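The Egg Room

The inventory form had a column for condition, and the condition codes ran from 1 to 4. Code 1 meant the item could be sold. Code 4 meant the item went to Tredel for fiber recovery. The codes between were a matter of judgment, and judgment was what I had been hired for, at a day rate, until the end of June.

Pullard had made soft goods for children's rooms and, later, for adults who furnished their apartments like children's rooms. Silton bought the name and the molds. It did not buy the stock. The stock stayed where it was, on the second floor, in a space with a speckled gray floor and a white cabinet whose key had been lost before the lease was signed.

I began at the door and worked clockwise. Each item was lifted, turned over, pressed at the center, and released. A good filling recovers in a few seconds. A poor one keeps the shape of the hand. I wrote down the recovery as fast, slow, or none, then checked the seams by running a thumbnail along them. Stitching that has begun to fail makes a small clicking sound under the nail. It can be heard before it can be seen.

The breakfast line took up most of the first afternoon. It had been the last thing Pullard designed and, according to the ledger, the only thing that sold. The ledger put the final order at 3,000 fried eggs. The ledger did not say who had ordered them.

A fried egg in plush is harder to make than it looks. The white has to be flat enough to read as an egg and thick enough to be worth holding. The yolk is a separate dome, closed underneath, and if it is attached off center by even the width of a finger the whole piece looks ill. Pullard's early yolks were yellow. The later ones were orange, and the orange ones were better attached. I noted this, although there was no column for it.

The supervisor from Jaiswal, the firm handling the liquidation, communicated by notes left on the windowsill. The first note said that the eggs were to be graded one at a time on a padded surface, never on the floor and never in stacks. I moved the orange chair to the open part of the room and laid the dark quilted mat across the seat. The stripes on it were useful. An egg set down on them showed at once whether its edge was even, the way a bad cut shows against a ruler.

By four in the afternoon I had a method. Set the egg on the mat. Close in from both sides at the same height. Hold. Watch the yolk. If the yolk tips, the dome is underfilled and the item is code 3. 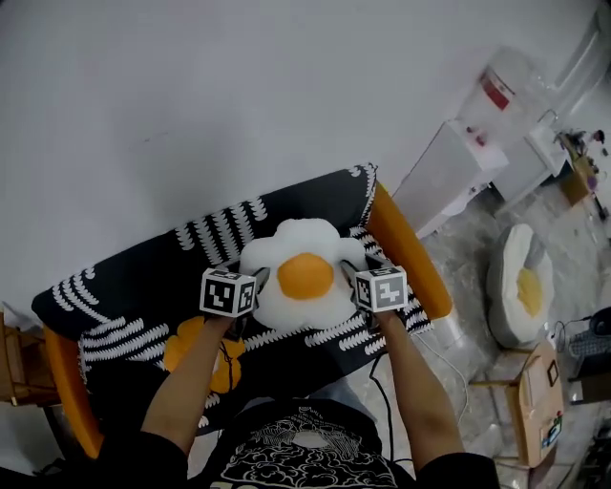

Pressing from the sides tells you about the white and nothing about the yolk, according to the note I found on the windowsill the next morning. The yolk should be tested from the top, it went on, with the flat of the hand, and any egg graded by the other method would have to be done over. The handwriting was the same as before. The date line had been left blank.

I did them over. Forty eggs, from the top, with the flat of the hand. The results matched the first set in all cases but one. That egg had been a code 3 from the sides and was a code 1 from the top. I tested it six times. It was a 3 from the sides every time and a 1 from the top every time.

I put it on the shelf by itself and went on to the flowers. The flowers were simple. They had a loop of string, and the string either held or it did not.

In the evening I wrote to Jaiswal, asking which result should be entered for the single egg. I described both tests. I gave the recovery as fast and the seams as sound. I mentioned that the yolk was orange and well attached.

The reply was on the windowsill before I had taken off my coat. It said that the form allowed one code per item, and that in the case of a disagreement the item should be assigned to the person who had found it. There was no such entry on the form. I checked the back.

The work took the rest of the month. The cartons for Silton's outlet went down in the freight elevator, and the sacks for Tredel followed them. The cabinet stayed locked. On the final sheet the total was short by one, and I signed it.

The egg is on the chair in my kitchen. I press it from the sides when I pass, and the yolk tips.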